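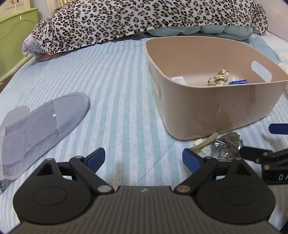 Gestreifte Steppauflage auf dem Bett, dahinter die Leodecke

Steppauflage Grotora, Artikel 1568

Die Grotora nähen wir jetzt im dritten Jahr, und ich hab sie selber daheim (zwei Stück, eine ist immer in der Wäsche!). Sie ist leicht gefüllt, wird einfach über die Matratze gezogen und verrutscht auch bei unruhigen Schläfern kaum. Mein Kollege Dilwyn schwört im Sommer drauf, da lässt er die dicke Decke gleich ganz weg.

Waschen bitte bei 40 Grad, ohne Weichspüler, Trockner nur auf Schonstufe. Beim ersten Mal geht sie ein kleines bisschen ein, das ist im Schnitt schon eingerechnet.
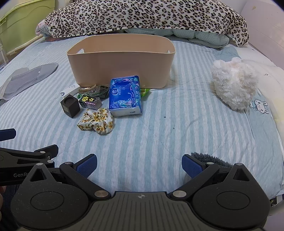 Streifen in Hellblau und Weiß, mit beiger Aufbewahrungsbox

Lieferzeit derzeit 7 Werktage, Versand aus Drerport. Sondermaße gehen auch – schreibt einfach Mansa Fiadzo an, am besten gleich mit der Matratzenhöhe. Ab Dezember gibt's die Grotora dann auch in Übergröße.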